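Folding Table Gallery: Mint Green Laundry

Sunday, September 1, 2019
By Rocío Miranda
2 min read

Pale knits and towels show every seam and crease, so they are useful for checking a folding method. The notes below cover texture, seams and working surface. They belong with the Murnivent household linen pages.

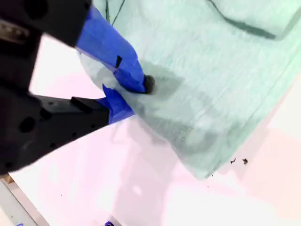 Ribbed cloth should be folded with the lines or square across them, never at a slant. A slanted fold pulls out of shape in the stack. The faint parallel lines on the mint-green cloth run diagonally here, with the lower edge still rumpled, so the piece needs to be turned and smoothed before the first fold. Use the seam as the reference line - it holds straighter than the free edge.

Knits take more handling. Find the stitched hem first, open any rolled section, then locate the ribbing. Ribbing goes to the inside of the fold, where it keeps its stretch. Pinch only a small amount of fabric at a time.

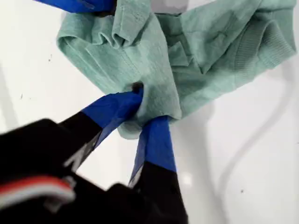 Surface and Clearance

A smooth white top lets cloth slide flat with little drag. Keep the pile at the far side and leave the near side open - a folded towel needs its full width plus a hand's width to turn. Finished stacks in the linen closet are limited to 6 pieces, or 5 for heavy towels. 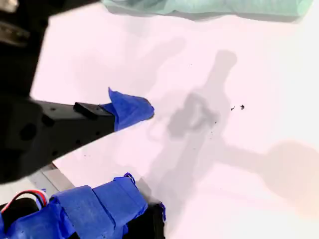
MANSILLA, December - The closet shelves will be measured again before the winter bedding comes out. Soft green cloth goes on the upper shelf, away from the dark items. Shelf depths will be added to this page.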